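Playback fault on 12-inch single: side B distortion and speed drift
Ticket opened by Elibariki Masanja, Werach listening library
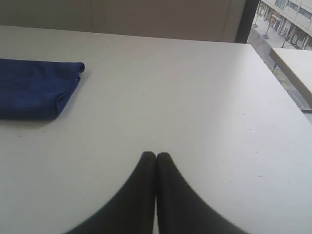 Category: Turntables and vinyl playback

Status: Closed

Equipment: Motico belt-drive turntable, Stemden phono preamp, powered speakers
Record: Ayala, "Werach Road", 12-inch single, promotional copy with sticker on the sleeve

Reported problem

Side A of the record plays normally. Side B starts clean but the vocals turn harsh after the first verse, mostly on S and T sounds, and it gets worse toward the label. There is also a slow wobble in the held piano notes at the end of the track. I first put it down to the pressing, but our stock copy of the same single does the same thing on this deck.

I need to make a digital transfer of the promo for the catalog. The B-side mix on it is different from the one on the stock copy, so I can't use the other disc.

9 February 2018 - first reply, Peadar Quinlan, Motico support

Thanks for the details. Two copies behaving the same way points to the deck. Harshness that increases toward the label is usually tracking force, alignment or a worn stylus. The wobble is probably a separate fault. Please send the following:

Tracking force as measured with a gauge, not as read from the dial
Anti-skate setting
Hours on the stylus, if you keep a log
Speed setting, and whether the wobble is there on side A as well
Whether the preamp is set to MM or MC

Please don't change anything until you have written down the current settings.

Reply, E. Masanja

Dial says 2 grams. Gauge says 1.6. I measured it three times and got the same reading.
Anti-skate is at 2, to match the dial.
No log for the stylus. It was on the deck when I took over the room.
Speed is 45. I can't hear any wobble on side A, but that track is all drums and bass, with nothing held long enough to tell.
Preamp is set to MM.

Reply, P. Quinlan

The gauge and the dial should agree. The usual cause is that the dial was not zeroed after the arm was last balanced. To reset it:

1. Turn anti-skate to 0 and take the stylus guard off.
2. Turn the counterweight until the arm floats level.
3. Hold the weight still and turn only the dial ring to 0.
4. Turn the weight and ring together to 2.
5. Check with the gauge.
6. Set anti-skate to 2 again.

After that, check alignment with the paper protractor from the manual. Play side B once and tell me what has changed. Leave the belt alone for now so we know which step did what.

Reply, E. Masanja

Arm rebalanced. Gauge now reads 2.0.

The cartridge was also out of line at the inner point on the protractor, turned slightly toward the spindle. I loosened the screws, squared it up and checked both points again.

Side B is a lot better. The first two verses are clean. There is still some roughness in the last chorus, in the right channel more than the left. The wobble has not changed.

Reply, P. Quinlan

With the force and alignment corrected, the remaining roughness is most likely the stylus. A light arm wears the tip unevenly, and you have no hours recorded, so I would replace it before making a transfer you plan to keep. I would also keep the promo off the deck until the new one is fitted.

For the wobble, check the belt:

Lift the platter and look for flat spots, shine or cracks
Wipe the belt and the motor pulley with a dry lint-free cloth
Make sure the belt sits on the 45 step of the pulley and is not riding up on the edge
Let the platter run for 5 minutes, then check the speed with a strobe disc

Your lights are 60 Hz, so use that ring on the disc.

Reply, E. Masanja

The belt was riding partly on the edge of the pulley. It was also shiny along one stretch. I wiped it down and seated it again. The strobe bars at 45 now hold still for most of a turn and then slip a little, once per turn of the belt as far as I can judge.

Ordered a belt and a stylus.

Reply, P. Quinlan

That matches a stretched belt. When the new one is on, give it a few hours of running before you adjust the speed trim - they settle a bit. Leave the ticket open until then.

Update, E. Masanja

Both parts fitted. Belt ran for 8 hours with no record on. Strobe bars are steady at 33 and 45, with no trim needed. Reset the tracking force after changing the stylus and checked it with the gauge.

Played the stock copy first, both sides, no distortion. Then the promo. Side B is clean through to the run-out and the piano notes hold their pitch. There is a light tick in the second verse that is on the promo only. I can see a small mark in the groove there, so I am treating that as the disc.

Transfer made, no noise reduction applied. Stylus log started.

Closing note, P. Quinlan

Cause: dial not zeroed after balancing, cartridge out of alignment, worn stylus, stretched belt. Recheck the force with the gauge in April and after any cartridge change. Closed with the customer's agreement.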